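Arton (robot kit)

Arton is a two-armed tabletop robot kit made by Inulon and meant for handling cloth and other soft goods. It went on sale on 23 October 2018. The kit consists of a matched pair of small arms, a mounting plate, a section of rail, a walled table and the software needed to run them together. It is sold to teaching departments, small laundries that want to try out automation, and workshops that build their own machines. Most of the parts can be bought singly.

The name is used for the whole kit and also, loosely, for the arms. Inulon's own parts list calls the arms "Arton left" and "Arton right", and the two can't be swapped without changing the bracket and the cable run.

Background

Inulon began as a supplier of motors and joint housings to other makers. Its first complete arm, the Skanov, was a single unit sold without a table. Owners used it mainly for sorting small hard parts. It did poorly with fabric, as one gripper can lift a cloth but can't easily spread it, and a number of owners bought a second Skanov and bolted the two side by side. The company's support pages for the Skanov came to include drawings for a shared plate, and the Arton grew out of those drawings.

The table and walls were designed by Gajewski, a shopfitting firm, which still makes them. Early tables were plain white. They were replaced by a speckled pattern after trials in which the overhead cameras used by some customers had trouble finding the surface. The speckled top is now the only one supplied.

Design

Arms

Each arm is made up of curved white links joined by black motor housings. The curve lets the arm reach inward over the table without the elbow getting in the way of its neighbour. The two arms are mirror images. At the end of each is a black two-fingered gripper with flat jaws, and the jaw pads can be changed with a single screw. Inulon sells three kinds of pad: smooth rubber, ribbed rubber and a thin steel tip for picking up hems.

A small white camera is fixed to each gripper and looks along the jaws. The cameras are used to find edges and folds at close range. They aren't much help for judging the position of the whole cloth, and the manual advises adding a fixed camera above or beside the table for that purpose. None is included.

Lifting strength is modest. The arms are meant for items up to the weight of a damp bath towel, and the maker doesn't recommend them for denim, blankets or anything with a heavy zip.

Cables

Power and signals reach each gripper through a purple cable that runs outside the links, with slack left at the wrist and elbow. Running the cable outside makes it easy to replace. It also means that the cable can catch on things, and the manual asks that nothing tall be placed at the back of the table. Owners have tried clips, sleeves and elastic ties to keep the slack under control. Inulon sells a clip set but doesn't fit it at the factory.

Mounting

Both arms are fixed by black brackets to one long mounting plate, and the plate sits on aluminium rail at the front of the table. The distance between the arms is set by holes in the plate. Three spacings are offered, and the middle one is used for most cloths. Changing the spacing means running the set-up routine again, a job of 14 steps in the printed manual.

Table and walls

The work surface has low walls on three sides and is open at the front, where the arms are mounted. The walls are pale and unmarked. They keep cloth from sliding off the back and give the cameras a plain background. The surface has a glossy coating so that fabric will slide across it with little effort when pulled. The gloss reflects ceiling lights, and the glare is strongest along the front edge. Some owners hang a diffuser over the table or switch off the nearest row of lights.

Use

The kit is supplied with a small number of ready-made tasks. The one most often used is "basket to table", in which a cloth is taken out of a basket, laid on the surface and spread. A second task folds a flat cloth in half and in half again. A third moves folded items into a stack at one side. Each can be run alone or joined to the others.

In normal use the basket stands in the back left corner, within reach of the left arm. The left gripper does the lifting and the right gripper takes hold of a free edge. The two then draw the cloth out between them and lower it. Spreading is the slowest part. A cloth that comes down bunched must be pinched, pulled and let go several times before it is flat enough to fold.
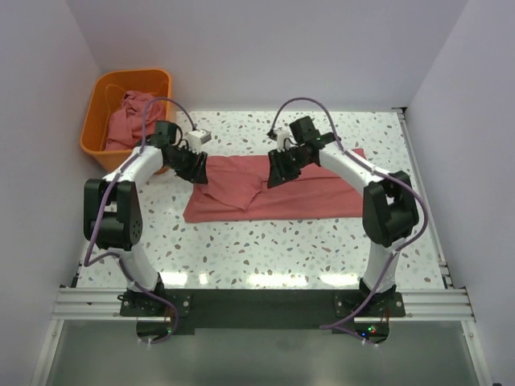
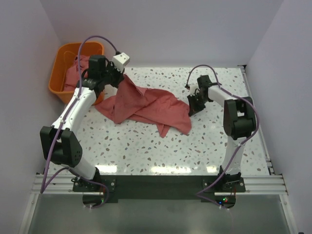
The arms of an Arton over a salmon-coloured cloth, with the basket in the back left corner of the table.

New tasks are made by guiding the arms. The owner moves a second, unpowered pair of handles, and the arms on the table copy the movement while the cameras record. Inulon suggests at least 90 good runs of a new task before the software is asked to repeat it unaided. Fewer will do for stiff, flat items such as place mats. The handles aren't part of the basic kit and must be ordered separately.

Guiding takes practice. Pulling too hard drags the cloth out of the jaws, and letting go too early leaves a ridge that has to be worked out from the other side. The manual has a chapter on this, with drawings, and it is generally thought to be the best part of the book.

Software

The control software runs on an ordinary desktop computer connected by two leads, one for each arm. It has a simple screen for starting and stopping tasks and a text-based tool for those who wish to write their own. Recordings are saved as plain folders and can be copied to another machine. There is no fee for the software, and updates have come out each April.

The first version had a fault that caused the right arm to wait for the left even when the left had nothing to do. It was put right in the first update. The same update added a setting for slow starts — asked for by schools in particular — and a way of marking a recording as spoiled without deleting it.

Basket recognition was reworked later. The older method looked for the rim by colour and was easily misled when the cloth inside was a close match for the basket. The present method asks the owner to mark the basket's corners once, at set-up. It works well so long as the basket isn't moved.

Versions

Three versions have been sold.

Arton Basic includes the arms, plate, rail, cables and software. The buyer provides the table.

Arton Table adds the Gajewski table and walls. It is by far the most common version, and the one usually meant when the kit is mentioned in print.

Arton Pair is made up of two complete tables with a joining rail, so that one can spread while the other folds. It was made to order and has been withdrawn.

A fully assembled table weighs 38 kilograms and needs two people to lift it. Inulon offers delivery and set-up as a paid service. The set-up visit lasts half a day and ends with a trial run using the customer's own cloths. Customers who build the kit themselves get the same trial run by video call.

Maintenance

The jaw pads wear first. They are checked by eye and changed when the ribs have gone smooth. The joints need no oil. Inulon asks that the arms be sent back for inspection after 2,000 hours of use, and the software shows a reminder when that point is near. Cables are treated as a spare part to be kept in stock. Lint gathers in the grooves of the rail and around the elbow hubs, and should be brushed out; compressed air is not advised, as it drives the lint further in.

The table top is cleaned with a damp cloth. Polish of any kind makes the glare worse and can leave a film on the jaws.

Reception

Reviews of the kit have been fair to good. Writers in the teaching trade have liked the open layout, which lets a class see the joints and cables at work, and the fact that a stalled arm can be pushed aside by hand. The set-up routine has been criticised as long, and the left and right parts are easy to mix up in the box. Later boxes have coloured stickers.

Laundries have been cooler. The speed of spreading is well below that of a trained worker, and the results vary with the fabric. Thin cotton and jersey do well. Fitted sheets are beyond it, both in size and in shape. One review found that napkins and tea towels were the only items for which the kit was worth running all day, and advised buyers with mixed loads to wait for a larger model.

The price of spare parts has also drawn comment. A replacement gripper costs nearly a quarter as much as a whole arm, and the gripper camera isn't sold apart from the gripper. Inulon has said that a separate camera is planned.

Related products

The Skanov is still sold and takes the same grippers. An adapter allows one Skanov to be fitted to the Arton plate in place of either arm, with some loss of reach. Gajewski sells the table without arms, in the same size and also in a deeper form with taller walls, under its own name.

See also: Skanov (robot arm); two-handed robots; cloth folding machines

Contact us | Copyright and terms of use | Back to top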